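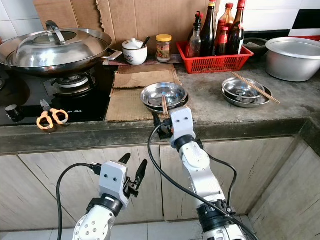

Hedge and tree work, winter talk - my notes, 2023-05-21

Start w/ thanks to Margareta Furtună for the hall booking. Keep it short. Phones off.

Who we are: Fultance, tree care, Mostulham side of the river plus Rorkden. Two crews. Mostly pruning and hedge cuts, some planting.

Point 1 - when to cut. January is fine for apples and pears. NOT cherries or plums, wait for summer. Say this twice, somebody always asks.

Point 2 - topping. Please don't. Big flat cuts, rot gets in, weak shoots all over the place. Tell the Ashour maple story (101 ft job, owner topped it himself, we were back in 4 years). Don't name the street.

Point 3 - where to cut. Just outside the collar. No stubs. No paint on the wound, old habit, does no good. Undercut first on anything heavy or the bark tears.

Pass the two branch samples round HERE, before people get fidgety. Get them back.

Point 4 - hedges. Wider at the bottom then the top. Check for nests, every time. Laurel with hand shears if you have the patience.

Point 5 - mulch. Two to 4 inches, keep it off the trunk. Volcano mulch = slow death. Ask who has one. Hands up.

When to call us: near wires, anything off a ladder, cracks, mushrooms at the base, a lean that's new.

Prices - don't quote from the stage. Cards by the door. Free look-round inside 9 miles.

Questions. If someone asks about the oak at the Rorkden crossroads, say the report isnt back yet.

Pack up, chairs to the left wall.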